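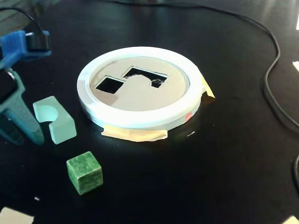
A white shape-sorter base and a pale green block on a black tabletop.

The First Keyboard: What to Look For Before You Spend

Most people who want to learn piano at home start with a portable keyboard. It costs less than a digital piano, fits on a desk and can go in a closet when company comes. The trouble is that the cheap end of the market is crowded, and the spec sheets all read the same.

We spent part of the spring with two models that come up often in beginner searches, the Skumard 134 and the Midix Hulme. Both sell for close to $200, and both have 61 keys. They are very different to play.

The Skumard is the lighter of the two. Its keys are springy and a little shallow, and they click when you play hard. The main piano sound is bright and cuts off sooner than it should when you hold a chord. On the other hand, it runs on batteries, the speakers are loud enough for a living room, and the buttons are labeled in plain words.

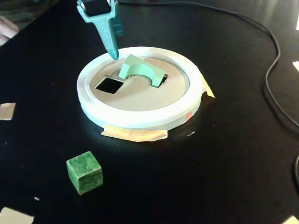

The Midix takes more getting used to. It has 684 sounds, and you scroll through them with one dial, so finding the one you liked yesterday can take a while. Write down the numbers of your favorites. The keys are better, though. They push back more and they respond to touch, so a soft note comes out soft. A student who plans to move up to a full-size piano will have less to unlearn.

Touch response is the one feature we would not give up. Some keyboards under $100 leave it out, and every note then sounds at the same volume. That's fine for picking out a tune, but it gets in the way by the second month of lessons.

Check the pedal jack too. The Skumard has one and the Midix has one, but neither comes with a pedal. We used a Prerov switch pedal with both. It worked on the Skumard right away. On the Midix it was reversed – notes rang until we pressed down – and we had to turn the keyboard off, then switch it on again with the pedal up.

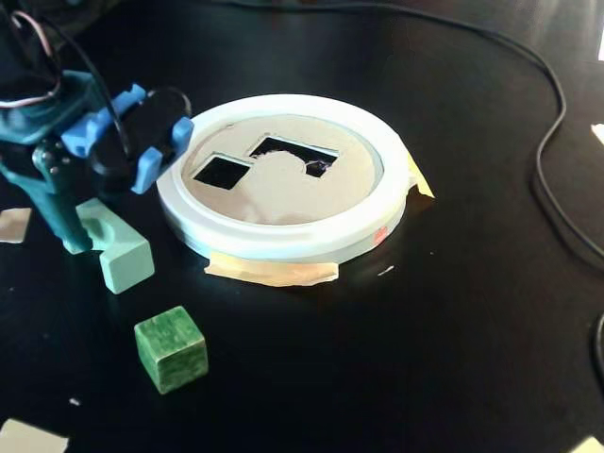

Stands are often sold in a bundle, and the ones we tried were not great. A single-brace X stand rocks when you play toward either end. If you have a solid table at the right height, use that for now. Your forearms should be level with the floor when your fingers are on the keys.

Headphones matter more than most buyers expect, mainly for the people in the next room. The Midix has a full-size headphone jack, so you may need an adapter. The Skumard takes the small plug.

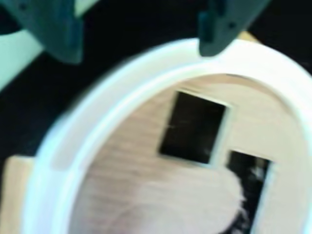 As for built-in lessons, we got little out of them. The Skumard's run through short songs at a fixed speed, and the Midix's show note names on a screen too small to read from the bench. A method book and a teacher every 2 weeks will do more.

Between these, we would pick the Midix for an adult or a teenager who means to practice. For a young child, or anyone who wants to carry the thing from room to room, the Skumard is easier to live with. A new version of it is due in July with the same keys and a USB port, so the current one may get cheaper.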